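The Warrant

The order from the ministry reached Gelodville in April. It said that no officer could enter a home or shop without a paper signed by a magistrate, and that anything taken without one had to go back to its owner.

The clerk at the police station read it twice and went down to the storeroom. The shelves held goods from 12 years of searches, most of them made on a sergeant's word. She started with the entry book. Number 687 was a crate taken from the Prantl pharmacy, with no paper attached.

She carried it up the hill herself. The pharmacist signed the receipt, opened the lid, and asked who would pay for the years he had gone without it. 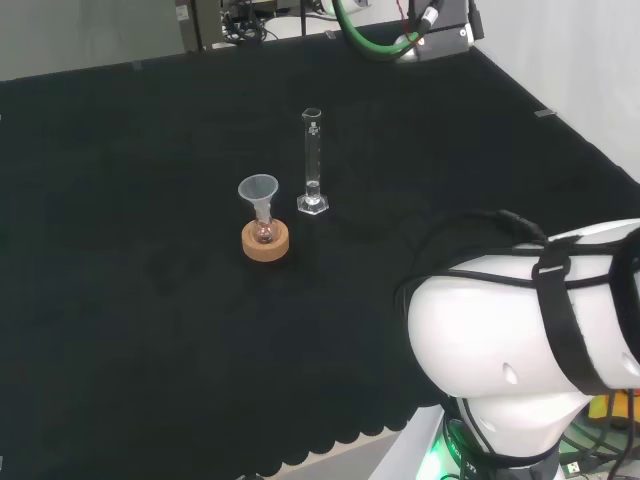 A flask with a funnel, and a measuring cylinder.

"You can file a claim," she said. "The court in Jirkinby hears them."

"How long does it take?"

She told him she didn't know. He put the receipt in a drawer and went back to his customer, and she walked down for the next crate.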